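Gollia Packing Cell Set – README

Last edited 27/10/2021 by Radwa Tahiri. Corrections to Jytte Kirkegaard, who will make them faster than I will.

What this is

Recordings from the two-arm produce cell at the Stivdale packing house, plus the shift notes that go with them. We put the two together on purpose. Plenty of sets tell you where a gripper was. Very few tell you what the people on the next bench had to do differently on account of it, and that second part is what Tolluvgate paid for.

Contents

episodes/ – 1,000 recordings, one task each, joint states and fixed camera
notes/ – shift notes typed up from the bench notebooks, spelling left alone
interviews/ – talks with 24 packers and line leads, names removed
roster/ – job titles before and after the cell went in
tools/ – Jytte's playback script, which works, and mine, which is kept for sentimental value

The tasks

Produce goes into trays, comes out of trays, and gets moved from one end of a tray to the other. If that sounds dull, please know that people did it for a living for years and had opinions on it, many of which are in notes/. Episodes are labeled by item (eggplant, pepper, squash, lemon) and by which arm did the lifting. "Both" means both arms touched the item, and does not promise that they cooperated.

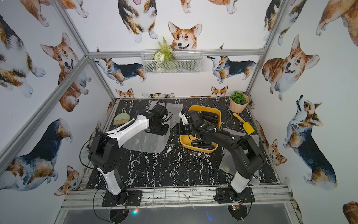 Two-arm cell, eggplant task, yellow tray in the center.

Backgrounds change between batches. The batch field in each episode's metadata tells you which wall covering was up. If your model learns that eggplants occur mainly near corgis, please use more than one batch.

What changed for the people

The old job title was "packer." The new one is "cell attendant," and it covers resetting the tray, clearing dropped items, restarting the software and writing down why. Six of the people interviewed now do this full time. Pay went up one grade in September, after a longer conversation than anyone had planned for.

Lifting is down and standing is up. Several attendants miss talking across the bench; you can't chat with someone while also watching two grippers. Others like the quiet. One said she used to go home with a sore back and now goes home with a sore temper, and wasn't sure yet which she preferred (interviews/07).

The notes also record a good deal of work that has no title at all, such as turning an eggplant so the stem faces a way the arm likes. Look for the tag "helped" if you want to find it. We suggest you do this before quoting any success rate.

Known problems

The clock on the left arm's log is seven seconds behind in the first batch. Fixed after that.
"Dropped" and "put down early" were used as the same label by the night shift. We merged them.
Squash episodes are few. The squash were heavy and the attendants were unenthusiastic.
Nearly all the notes are from attendants. Maintenance was invited to contribute and sent a parts list.

Use

Free for research and teaching. Do not use interviews/ or roster/ to score, rank or identify workers; that was the condition on which people talked to us. Metwally holds the original notebooks and will answer questions about handwriting.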